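Notes on sorting out the electrical circuits at the Plendenstead workshop building, in case anyone else has inherited a breaker panel with no usable labels. Thread.

1/ The panel has two columns of breakers and a paper directory filled in by at least three different hands. "Lights N" and "Lights north" turned out to be different circuits. One entry just says "Arain".

2/ Method: plug a lamp into every outlet in one room, switch off one breaker, write down what went dark. Repeat. Slow, but a tone tracer gave me false hits wherever cables shared a conduit.

3/ Outlet numbers go on the cover plate and in the spreadsheet. Room first, then clockwise from the door. Do not number by circuit. Circuits get moved and the plates don't. 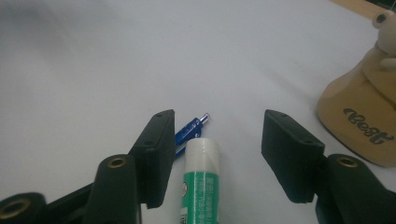 Plendenstead, March

4/ Bench room finished. Every outlet on the long wall is on one 20 amp breaker, shared with the hallway. The hallway has the vacuum. This explains the trips.

5/ Thắng Âu asked why I don't go by the 2-digit numbers on the old drawings. The drawings show a wall that was taken out, and the numbers skip from 38 to 51.

6/ Load log for the bench room, one circuit, read at the panel with a clamp meter: 213 watts at idle, 500 with the heater fan on low. No trouble until the vacuum starts.
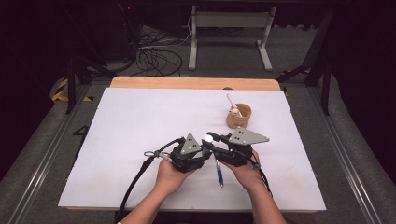
Bench room, over the white board.

7/ Sharada Lobo found the "Arain" circuit. It feeds the outside outlet by the loading door and one ceiling light in the storage closet. Relabeled as both.

8/ New directory is typed, dated, and taped inside the panel door. A second copy is in the office binder. Pencil corrections are fine, but copy them to the spreadsheet the same day.

9/ Still open: the breaker marked "spare" that is switched on. The electrician gets that one.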